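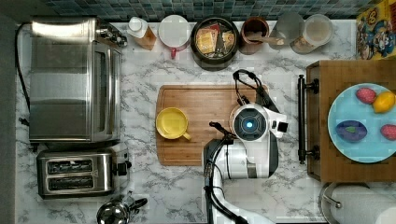

Re: [drakdale-owners] Used Grastel van - battery warranty and charging questions

From: Esben Þórarinsdóttir
To: drakdale-owners
Date: 13/09/2022

Rigoberto, quick answers, I have to leave in a bit so forgive the mess. Your message is quoted in pieces below, I cut the part about the roof rack because I know nothing about roof racks.

> Rigoberto Mosquera wrote:
>
> Hi all, new to the list. I run a small flooring business and I'm looking at
> a used Grastel, the long one, to replace a diesel van that is on its last
> legs. Seller is Mladenović, they have it on the lot with the 48 kWh pack.
> They say the battery warranty "goes with the van." I asked for that in
> writing and got a brochure. Is it true or is there paperwork?

There's paperwork. It does go with the van, but only after Drakdale has the transfer form, and the form has to be in inside 60 days of the sale. Ask me how I know. Mine went in late, they took it in the end but I had to send the bill of sale twice and then a photo of the odometer and then the bill of sale again.

Don't let the dealer say "we'll handle it." Maybe they will. Get the form yourself, fill in your half at the desk, have them fill in theirs while you are still sitting there, take a copy home. It's one page. The line everybody misses is the in-service date, that's the date the FIRST owner got it, not yours. The warranty clock runs from there. If Mladenović can't tell you that date then the van's been through an auction and you want to know more about it before you sign anything.

Nothing against Mladenović by the way. Vesna Perić bought hers there and was happy enough, she can tell you more.

> They gave me a battery health printout that says 94%. Is that good? It
> doesn't say who did the test or when.

Then it's not worth much. The dash number is an estimate, and it drifts if the van has been sitting on a lot getting topped up a little at a time. Mine said 96 for a year and then dropped to 91 over a weekend after a proper full charge. Nothing had happened to the pack, the computer had just caught up.

What you want is the service report, two pages, with the cell group voltages on the second page. Any Drakdale service shop can pull it. Look at the spread between highest and lowest group at the bottom. Small spread, fine. One group sitting by itself way below the others, walk away or get the price down a lot. The first page is mostly boilerplate.

If they won't pull the report, offer to pay for it. If they still won't, well.

> The van has been sitting a while I think. Should I care?

Yes but not about the big battery. Care about the little one. The 12 volt battery in these goes flat if the van sits, and when it's flat the doors won't unlock from the fob and it won't charge either, it just sits there like a rock with a perfectly full pack. Put a new one in the day you buy it. It's under the passenger seat, two bolts and a strap, the strap is annoying. Keep the physical key on you and not in the van, please.

Also check the tires for flat spots and look at the rear brakes. These use the motor to slow down most of the time so the discs barely get touched and they rust. Mine were scored badly enough that I replaced both sides, and that was on a van that got driven every day.

> I'm quoted 2,778 for a home charger install, which seems like a lot. My
> panel is in the basement and the van would park on the other side of the
> garage. Can I just use Isent stations instead? There's one by the lumber
> yard.

OK this one is longer.

2,778 is high but depends what's in it. Is that with the permit? Is it a new breaker only or a sub panel in the garage? Is he trenching anything? Ask for it split out, unit / wire and conduit / labor / permit. When I did mine the unit was cheaper than the wire run, copper adds up fast. If you can move the parking spot to the near side of the garage that might save you 700 right there. Seriously, look at that first. The port on the Grastel is front left, so nose in or back in changes how much cable you need as well. Stand out there with a tape measure before you call him back.

Get a second quote. Get a third if you can stand it.

Isent only - I did it for one winter. Wouldn't again, not for a work van. The one by the lumber yard (if it's the one I think it is) has two plugs on one cabinet and they share power, so if someone pulls in next to you your speed gets cut and the app doesn't tell you, it just quietly changes the finish time. And there's an idle fee once you're done. You're up a ladder or on your knees laying boards someplace and the van finishes early and you pay for it to sit there. Fine for a top up on a long day. As the only plan it will eat your lunch breaks.

Middle option - a regular 240 outlet and a portable charger. Slower than the wall unit but overnight is overnight. You'd be full by morning on any normal day. Have a real electrician put it in with a heavy duty outlet, not the cheap dryer kind, those cook. Ljubica Perić went this way and as far as I know hasn't looked back, she had a long post on it in April with the part numbers, check the archive.

> Last thing, real world range loaded? The brochure is obviously dreaming.
> I carry a lot of weight, tile some days.

Weight matters less than you'd think. Speed and cold matter more. Around town with a full load I see hardly any difference. On the highway with the heater on, knock off a third from what the dash says in the morning and plan on that. Use the seat heater and leave the cabin heat low, it's a big saving. Preheat while its still plugged in, there's a timer in the menu under Departure and it works, mostly. Loses its settings if you change the clock.

Do watch the payload plate with tile though. The battery eats into what you're allowed to carry compared with your diesel, and the number on the door jamb is the one that counts, not the brochure. Weigh it once at the lumber yard if they've got a scale.

Few more things you didnt ask:

- Recall on the charge port latch. Run the VIN on the Drakdale site before you go. If it's open, make the dealer do it before pickup, parts were taking weeks at our shop.

- Software. If the version on the dash is older than 18 have them update it. Before that the DC charging would quit on a cold pack and you'd have to unplug and start over, three or four times some mornings. You can't do that update yourself.

- Cables. There should be two in the bag behind the seat. Dealers lose the second one. Make them write "2 charge cables" on the sales sheet.

- App access. The previous owner has to be removed from the account or they can still unlock your van from their phone. Dealer can request it, takes a couple of days.

- Insurance. Call before you buy, my company had the Grastel listed as a passenger car for some reason and it took a long phone call to sort out.

Vesna Đorđević keeps the checklist for the list, it's better orgainzed than this. Vesna, could you send him the newest one? The copy in the files section is still the old one without the recall.

Rigoberto, post the service report when you get it if you want other eyes on the voltages. Second page, take the VIN off first.

Esben

_______________________________________________
drakdale-owners mailing list
Please trim quoted text when replying. To leave the list, send a blank message with "unsubscribe" as the subject.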